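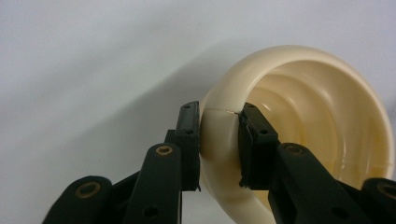 Visit report: Osta molding hall and finishing room
July 5, 2026

Print this page | E-mail this page

The Osta plant makes collapsible funnels and bowls for kitchen and workshop use. Our group of 12 was taken through by Matúš Čierny, who runs the finishing room. The tour took in the pellet store, the molding hall and the inspection benches, in that order.

Pellets arrive in 500 kg sacks and are dried before use. The hall has seven presses, of which three were running. The cream grade was on two of them. Color drifts toward yellow when the material sits too long in the barrel, and the operators keep a reference chip at each press to compare against.

The ribbed interior is the difficult part of the tool. Each ridge steps inward toward the center, and the core has to release from all of them without scuffing the gloss. Mr. Čierny passed around an older core with visible wear on the inner rings. It was replaced in January.

Most of the time in the finishing room went to rims. A thick rounded lip is comfortable to hold and hides small variations, but it cools more slowly than the wall below it. Inspectors look for sink marks on the lip first, then turn the piece and check the outer face under the rim for thin dark lines. A line there can be a seam from the tool or a crack. The test is a fingernail drawn across it, followed by light flexing of the wall. Cracked pieces go to regrind. Seams within tolerance are passed.

Regrind is limited to the darker workshop line, sold as Manuvlow. The cream kitchen line, Hamdy, uses new material only.

Packing was idle during our visit. The benches are well lit but the aisle between them is narrow, and larger groups should be split. Ear protection is provided at the door. Allow two hours.

Filed under: Plant Visits > Plastics > Housewares

Comments (3)

tbr_molds: Did they say what the gate position is on the bowl? Ours shows a line in nearly the same place.

Ilse K.: We went in January and only saw the hall. Is the finishing room part of the standard tour now?

pressroom4: The fingernail test misses hairlines. Dye is better.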